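トラークドヴィル対プロストウッド、2-2。興奮がまだ抜けないので、忘れないうちに連投します。長いです。タイムラインを埋めたらすみません、ミュートしてください。

2018年12月19日、この日付は手帳に書いた。タマーシュ・ドゥダーシュがホンディラウのピッチに帰ってきた日です。

313日ぶり。三百十三日ですよ。前に出たのが2月で、あのときは担架で運ばれていくのを画面越しに見て、そのまま配信を閉じてしまった。最後まで見なかったことをずっと後悔してた。
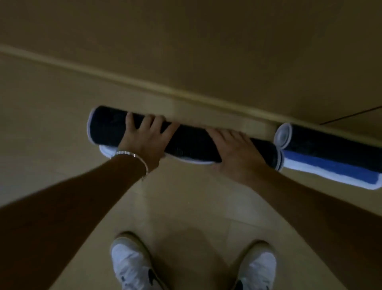
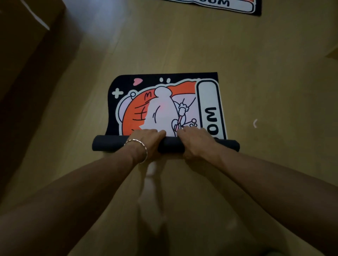

順番に書きます。まずスタメン発表。ドゥダーシュの名前がベンチにあるのを見つけて、変な声が出た。前日の会見では監督が「様子を見る」としか言ってなくて、正直、年明けだろうと思ってたんです。

知らない人のために書いておくと、ドゥダーシュは左利きのボランチ。足は速くない。ヘディングも強くない。でもボールを受ける前の首の振り方がものすごくて、受けたときにはもう次が見えてる。そういう選手です。

トラークドヴィルの試合を見始めたきっかけも彼でした。夜中にたまたま流れてた試合で、全然知らないチームの全然知らない選手が、相手を三人引きつけてから逆サイドに一本通した。それだけ。それだけで次の週も見て、今に至る。

試合の話。前半は、ひどかった！ いや本当に、好きなチームだから甘く見たいけど、あれは甘く見られない。

プロストウッドは前から来るチームだとみんな知ってるのに、こっちのセンターバックは二人とも足元でつなごうとして、中盤に出しどころがなくて、戻して、蹴って、取られて。その繰り返し。

最初の失点はまさにその形。キーパーへのバックパスが弱くて、慌てて蹴ったボールが相手の胸に当たって、あとは流し込まれるだけ。キックオフのお茶がまだ熱かったのに。

ただキーパーを責める気にはなれない。あの場面、右サイドバックがもう一歩寄っていれば出せた。右サイドバックが寄れなかったのは、相手のウイングが外に張ってたから。プロストウッドの準備が良かったんですよね。悔しいけど。

相手を褒めるのは好きじゃないんだけど、プロストウッドの10番の選手がまた良くて。ボールを持ってないときの立ち位置がいやらしい。うちのボランチの背中にずっといる。振り向くといない。で、また背中にいる。

次の失点はコーナーキック。ニアで触られて、ファーでどフリー。今季これ何回見ました？ ゾーンで守るのはいいんです。いいんだけど、ファーの人がボールしか見てない。

0-2になったときのスタジアムの音、配信でもわかるくらい静かだった。ホンディラウは屋根が低くて、いつもは声が中でぐるぐる回るんですよ。それが聞こえない。アウェイの人たちの歌だけが聞こえる。つらい。

で、スリヴァスタヴァ・スタンドです。ゴール裏の、あの古いほう。あそこの端っこから、太鼓がひとつだけ鳴り始めた。歌はなし。太鼓だけ。

最初は誰もついていかなかったのに、前半の終わりごろには手拍子が全体に広がってた。負けてるのに。あんな内容なのに。あれを聞いて、配信を切らなくてよかったと思った。

ハーフタイム。台所に行って、冷凍のうどんを温めて、戻ってきたらもう後半の選手が並んでた。うどんは結局、試合が終わるまで手をつけなかった。伸びたのを食べました。おいしくはなかった。

後半、システムを変えてきました。中盤の底を一枚から二枚に。これ、ずっとやってほしかったやつ！ 秋からずっと書いてたやつ！ 過去の投稿を掘らなくてもいいけど、書いてました。

底が二枚になると何がいいかというと、例の10番が「背中に立つ」ことができなくなる。片方の背中に立つと、もう片方の正面に出てしまう。地味な変更なのに、相手の攻撃がぴたっと止まった。

それとサイドバックが高く上がれるようになった。前半あれだけ苦しんでた右サイドバックが、後半は別人みたいに前に出てくる。あの人は前を向かせたら本当にいい。クロスの質はともかく。

クロスの質はともかくと書いたけど、1点返したのはその人のクロスでした。ごめんなさい。低くて速くて、キーパーとディフェンスの間を通るやつ。触るだけ。うちの9番がやっと、やっと触った！

9番、秋からずっと点がなくて、見ているこっちの胃が痛かったんですよ。外すたびに空を見上げるのが癖になってた。でも今日は決めたあと空を見なかった。すぐボールを抱えてセンターサークルに走った。

あの走り方だけで泣けるんですが、泣いてる場合じゃなかった。カメラがベンチ横に切り替わって、背番号の入った背中が映った。ドゥダーシュがビブスを脱いでる。

スタンドが先に気づいたんだと思う。音が変わった。さっきまでの歓声とは違う、低いところから上がってくるような音。実況の人もしばらく黙ってた。いい実況です。

ラインの横で待ってる時間が長かった。ボールがなかなか切れなくて。その間ずっと、彼はスパイクの裏を芝にこすりつけてた。前からやってた仕草です。変わってなくて、それだけでもう。

ボールが切れて、交代。代わりに下がった若い選手が、握手じゃなくて両手で彼の頭をぽんと挟んだんですよね。あの子、去年までドゥダーシュのスパイクを磨いてた下部組織の子です。

最初のタッチはミスでした。トラップが流れて、タッチラインを割った。普通ならため息が出るところで、拍手が起きた。ミスに拍手。甘いと言われてもいい、私も家で拍手した。

二回目は横パス。三回目も横パス。安全に、安全に。こっちは「無理しなくていいよ」と「いや前を見て」が半々。勝手なファンです。

そこからちょっとして、あれが出た。首を二回振って、右足で止めて、左足で逆サイドに。あのパス！ 私がこのチームを好きになったときと同じ軌道の、あのパス！！

結果だけ言うとゴールにはつながってない。受けたウイングが切り返しすぎて囲まれた。でもいいんです。あのボールがまたホンディラウの空を飛んだことが大事で、ハイライトに入っていなかったのが信じられない。入れてください。編集の方、お願いします。

プロストウッドも黙ってはいなかった。カウンターでポストに当てられた場面、心臓が止まるかと思った。あれが入っていたらこの連投はありません。たぶん布団をかぶって寝てた。

ポストのあと、キーパーが倒れた味方を引っぱり起こしながら、ものすごい顔で何か叫んでた。前半に自分のミスで失点してるのに、下を向かない。今季ずっと批判されてるけど、私はこの人に残ってほしい。

同点ゴールは、きれいじゃなかった。全然きれいじゃない。ロングスローからの混戦で、誰かの膝に当たって、誰かの背中に当たって、こぼれたのをキャプテンが倒れながら押し込んだ。

何回見直しても膝が誰のものかわからない。公式記録にアシストがついてないのも納得。でもあのロングスローを獲得したのは、ドゥダーシュがサイドで体を張って、相手に当てて出したボールなんです。ここは声を大にして言いたい。

ゴールが決まった瞬間の画面、ぐちゃぐちゃだった。カメラも揺れてた。スリヴァスタヴァ・スタンドの前列の人たちが看板のところまで落ちてきてて、係の人も一緒に跳ねてるように見えた。

私も跳ねました。真夜中なので、靴下で、できるだけ静かに。声は座布団に吸わせた。下の階の方、もし起こしていたらごめんなさい。

そのあとの残り時間は、両方とも勝ちに行ってた。引き分けで十分という雰囲気がどちらにもなくて、オープンな展開で、見てるほうは息ができない。こういう試合がいちばん好きで、いちばん体に悪い。

最後のワンプレー、うちのフリーキック。位置は左足で狙えるところ。スタジアムじゅうがドゥダーシュを見た。私も見た。本人は、ボールから離れた。

蹴ったのは別の選手で、壁に当たって終わり。これについては試合後からずっと議論になってますね。蹴るべきだったという人の気持ちもすごくわかる。

でも私は、離れたのを見てほっとした。まだ全力で振り抜くのは怖いのかもしれないし、単に監督の指示かもしれない。どっちにしても、来月でも春でもいい。いくらでも待てる。もう待つのには慣れた。

試合後のインタビューがまた良かった。自分の復帰についてはほとんどしゃべらないで、「前半の守備は直さないといけない」って真顔で言うんですよ。復帰戦の日の第一声がそれ。大好き。

で、「リハビリの間いちばんつらかったことは」と聞かれて、少し考えて「雨の日の音」と。雨の日にスタンドで試合を見てると、芝をボールが滑る音が聞こえて、それがつらかったと。そんなこと言われたら、これから雨のたびに思い出す。

（訳は私の耳なので、細かいところが間違っていたら教えてください。最後の単語は二回聞き直した）

監督のコメントも少し。システム変更は前の週から準備していて、プロストウッド戦の頭から使うか迷った、とのこと。頭から使ってほしかった！ でも頭から使っていたら後半の驚きはなかったのかな。いや、頭から使ってほしかったです。

順位の話もしておくと、この引き分けで13位。昇格だのプレーオフだのという話からは遠い。下を見ればまだ怖い。冷静に見れば、ホームで勝ち点を落とした試合ではあります。

中位のチームを応援してると、「何を楽しみに見てるの」と聞かれることがあるんですが、今日みたいな試合ですよ！ 順位表のどこにも書いてないけど、ここにいる人はみんな見た。

反省会もちゃんとやる。まずセットプレーの守備。ファーの選手が毎回ボールウォッチャーになるのは、個人の問題より約束ごとの問題に見える。ニアに人を割きすぎてるんじゃないかな。

次にビルドアップ。底を二枚にしたらよくなったのは確かだけど、相手が前半に飛ばして疲れていたのも大きい。次の相手は引いてくるチームなので、同じ形がはまるかはわからない。引いた相手に二枚は重いかも。

あと左サイド。今日は右ばかりで、左のウイングがほとんどボールに触れてなかった。ドゥダーシュが先発に戻ればここにボールが出るはずなんですよね。サイドチェンジの受け手が待ちくたびれて、足を止める癖がついちゃってる。

後半の途中から、左のウイングが明らかに幅を取り直したのに気づいた人います？ ドゥダーシュが入ってから、ライン際まで開いて待つようになった。来ると信じて開いてる。こういうのを見つけると、配信を巻き戻す手が止まらない。

若い子のことも書いておきたい。交代で下がったあの子、今日は足がつるまで走ってた。ドゥダーシュの不在を埋めるって、比べられるってことなんです。パスを一本ミスするたびに「彼なら」と言われてきた。私も言ったことがある。反省してます。

この二人が並んで先発する試合が見たい。底を二枚にするなら、この二人でしょう！ 若いほうが走って、年上のほうが配る。もう頭の中では何試合もやってる。

リプライで「ドゥダーシュは守備ができない」という意見をいただいたので。たしかに奪う数は多くない。でもパスコースを消す立ち方がうまいので、相手が蹴らされる場面が増える。今日も入ってからはプロストウッドのロングボールが目に見えて増えてました。よかったら後半だけでも見返してみて。

「どこで見られますか」もいくつか来てるのでまとめて。私はクラブ公式の有料配信です。実況は英語だけ、画質は日によります。今日も失点のところで一回固まって、動いたらもう相手が喜んでた。

プロストウッドのファンの方からもリプをいただきました。「いい試合だった、次はうちのホームで」と。はい、ぜひ。次はあの10番を休ませておいてください。

プロストウッド側から見ると、前半で試合を決めきれなかったのが痛かったんだろうな。三点目のチャンスもあったし。あそこで決められてたら、太鼓も手拍子も届かなかったかもしれない。

いつかホンディラウに行きたいんですよ。ずっと言ってる。パスポートは更新した。スリヴァスタヴァ・スタンドの古い木の椅子は座ると腰が痛いらしいけど、どうせ立って見るので問題なし。

現地に行った方の投稿で、試合後に駅までの道がずっと歌だったと読んで、うらやましくて転がった。引き分けの帰り道に歌う。いいなあ。

そうだ、ユニフォーム。ドゥダーシュの名前入りを買ったの、実はけがの直後なんです。友達には「今？」と言われた。今だよ。今日は着て見た。これは縁起がいいのか悪いのか、前半0-2、後半2-0なので判定できない。

次の試合までに見返すもの：後半の頭の守備の並び、ドゥダーシュが入った直後の左サイド、あと同点の場面の膝。誰の膝なのか、わかった方は本当に教えてください。

追記。膝はキャプテン本人のではという説をいただきました。自分の膝に当てて、味方の背中に当てて、自分で押し込んだと。コマ送りで見たけど、ソックスの下がり方がそれっぽい！ だとしたらひとりで何役やってるんだ。

追記その二。公式が練習場の動画を上げてて、リカバリー組の後ろをドゥダーシュが普通に歩いてます。足、引きずってない。普通に歩いてる。それを確認するためだけに四回再生しました。

仕事の前に少し寝ます。次節も配信で見るので、一緒に見る方はハッシュタグで会いましょう。先発予想はお昼休みに書きます。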